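January, second week of the gripper comparison

8:10 a.m. Bench powered up, controller took two tries to find the wrist camera. Same fault as yesterday. I reseated the connector and wrote it on the card taped to the cabinet. If it comes back I will swap the cable and stop guessing.

Plan for the day was to finish the Herkov fingers on the dish task and start on the Guveo set. The Herkov pair closes square and repeats well, but the tips are thick for anything standing on edge between dividers. Yesterday they touched the divider before they touched the plate on most approaches. I cut the approach speed in half, which helped with the noise and did nothing for the contact.

Mounted the Guveo fingers after coffee. Four screws, no shims. The zero was off by 2 mm at first close, so I redid the homing and saved it under a new profile. Then moved the arm over the gray table and checked the camera view with the fingers closed before running anything.
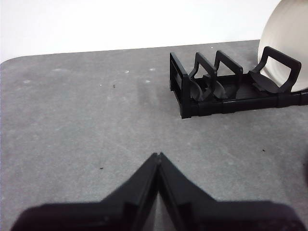 Guveo fingers closed, wrist camera. Rack and plate at right.

The fingertips sit very near the lens and come out soft. I can live with that, as the rack end panel and the dividers are what the pose estimate uses. What bothers me more is the plate: from this position only its left part is in view, and white on white wall is a poor edge to fit. Reiko Nakajima wants the camera tilted. I would sooner move the start pose left and back, and leave the mount alone until both sets have been through the same test. We left it there.

Afternoon went to the controller. The Soomro firmware drops force readings when the log rate goes up to 2,000 Hz. At half that rate the gaps go away. The Clatonar board logs at the full rate without gaps, but its stop command is slower and I do not want it near ceramics yet. Staying with Soomro for the plate runs.

Still open: grip force limit for the Guveo tips, a start pose that gets the whole plate rim, and the connector. Also need to ask for more finger pads – the Herkov ones have a worn corner and I have no spares in the drawer.

Shut down at 6:40.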